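Vaston open day, 6/6/18

The flyer promised "a working day at the tidiest workshop in the county", and I will admit I went to see whether that was true. Doors at 9, it said. They opened at twenty past.

Sena Amoah took our group round. She is keen on the Zedside method, under which every tool lives in its own open box and goes back there before anyone starts the next job. I asked what happens when two people want the same tool. They wait, apparently. I have worked in places where people wait, and I would like to see the figures.

The tour proper is mostly tables. They like them round at Vaston, on the grounds that no one ends up stuck at the far end. Perhaps — but you can't push a round table against a wall, and the walkways were tight with four of us in them.

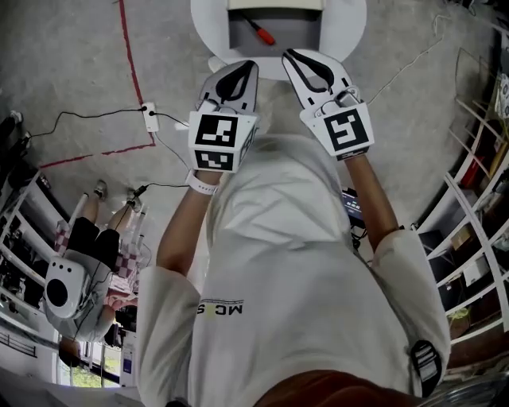

One tool to a box: the red-orange handle at the white round table.

I can't fault the look of it. A tool lying in a pale box with a grey inside is easy to spot, and the smooth concrete floor would show up anything dropped. Whether it saves the "2413 hours" on the poster by the door is another matter. Eliseo Cervantes, who was minding the tea, couldn't say over what period, or whose hours they were.

Lunch was a cheese roll, £2. The Arthur building was locked, though it is on the map.

There is a second open day in July. I'd want to turn up unannounced on a wet Monday instead, and look in the boxes then. Parking is free but fills up early.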